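## Part 3: Setting up the Prullia home energy monitor

By now the clamps are on the mains, the panel cover is back where it belongs, and your electrician has gone home. If any of those isn't true, go back to Part 2. Everything in this part happens outside the panel, with the cover on.

**Caution:** Do not open the panel to "just check" a clamp. The big wires feeding the main breaker stay live when the main breaker is off. They do not care how careful you were planning to be.

### 3.1 Powering up

1. Switch on the breaker that feeds the monitor.
2. Look at the status light. It blinks amber while the monitor starts, then turns solid amber. Allow 5 minutes.
3. If the light stays dark, check that the breaker is really on and that it is really the right breaker. Panel labels are often written by optimists.
4. Press and hold the side button until the light turns blue. The monitor is now ready to pair.

**Note:** A red light means one of the clamp plugs isn't seated. The plugs are on the bottom of the monitor, outside the panel. Push each one in until it clicks. If it has already clicked and the light is still red, call your installer.

### 3.2 Pairing with the Flota app

1. Install Flota on your phone and create an account. You'll be asked for your utility, your rate plan and your zip code. You will not be asked for your birthday.
2. Stand near the monitor with Bluetooth on.
3. Tap **Add monitor** and wait for the serial number to appear. Compare it with the sticker on the side. Apartment buildings are full of monitors, and it's awkward to adopt a neighbor's.
4. Choose your Wi-Fi network and type the password. The monitor uses the 2.4 GHz band only.
5. Wait for the light to turn green.

If the signal is weak, the usual culprit is the panel door, a large sheet of steel that was never designed with your Wi-Fi in mind. Leave the antenna on the outside of the cabinet. A Salcedo range extender (sold separately, sorry) plugs into any outlet within 30 feet of the monitor.

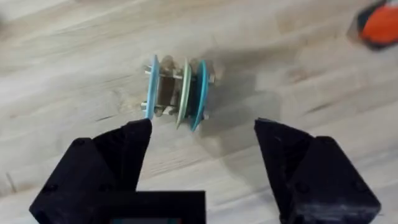 *Fig. 3-1. Stacked discs, wooden blocks and bolts on a light wooden surface.*

### 3.3 Checking the clamps

Each clamp has an arrow on it. A clamp facing the wrong way reports that your house is generating power, and this is thrilling for the few minutes it takes to remember that you don't own solar panels.

1. Turn on something with a steady appetite, such as a space heater on high.
2. Open **Live** in Flota. Both mains should show positive numbers.
3. If one shows a negative number and you have no solar, go to **Settings > Clamps** and tap **Reverse** next to it. There's no need to move the clamp itself.
4. If you do have solar, run this test after dark. Negative numbers at noon may be perfectly correct.
5. Turn the heater off and watch the reading drop. If nothing changes, the clamp may be on the wrong wire. Your installer will need to come back.

**Note:** The small wobble in the reading is normal. Refrigerators, furnace fans and the cable box all have lives of their own.

### 3.4 Finding your base load

Base load is what the house uses when everyone thinks it's using nothing. Measure it before buying any new appliance in the name of efficiency.

1. Pick a mild night, when neither the heat nor the air conditioning is likely to run.
2. In Flota, tap **Base load > Start**, then go to bed.
3. The app takes its reading at 3 a.m. You needn't be present.
4. In the morning, write the number down, or let Flota keep it.

A reading under 400 watts is no cause for alarm in a house with a refrigerator, a freezer and a router. A higher one is worth chasing. Start with the second refrigerator in the garage, then dehumidifiers, aquarium heaters, old stereo gear and the towel warmer that seemed like such a good idea in January.
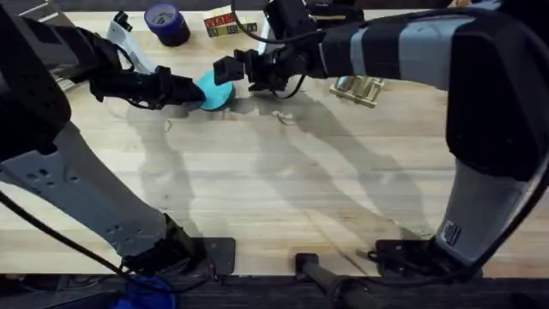
*Fig. 3-2. Two robot arms over a wooden tabletop, one gripper against a round teal object.*

### 3.5 Teaching Tristis mode

Tristis mode watches for loads switching on and off and tries to name them. It's good at water heaters and dryers. It's poor at anything with a variable-speed motor, and it has been known to file a waffle iron under "pool equipment."

1. Turn on **Settings > Tristis mode**.
2. Run one large appliance at a time for 5 minutes. Keep the others off if you can.
3. When Flota shows **New load found**, pick a name from the list or type your own.
4. Repeat for the next appliance. Doing the whole house on a quiet Tuesday beats doing it on laundry day.
5. Check the names again after a week and fix the silly ones under **Loads > Rename**.

**Caution:** Don't switch off medical equipment, sump pumps or anything else that matters in order to get a cleaner reading. Tristis mode can cope with a little noise.

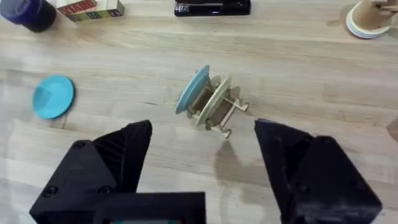 **Does the monitor lower my electric bill?**

It only measures. Savings come from what you turn off, replace or move to cheaper hours after reading the numbers.

### 3.6 Setting alerts

1. Go to **Alerts** and tap **New**.
2. Choose a load, a limit and a time. "Dryer, running more than 3 hours" is a sensible first one.
3. Leave the total-power alert off for the first week. Until you know what ordinary looks like, it'll only tell you that someone is cooking dinner.

Alerts go to every phone on the account. To change this, see Part 4, **Sharing and quiet hours**.

*Section text: Itziar Vallejo. Steps checked by Araceli Alcaraz, who also owns the waffle iron.*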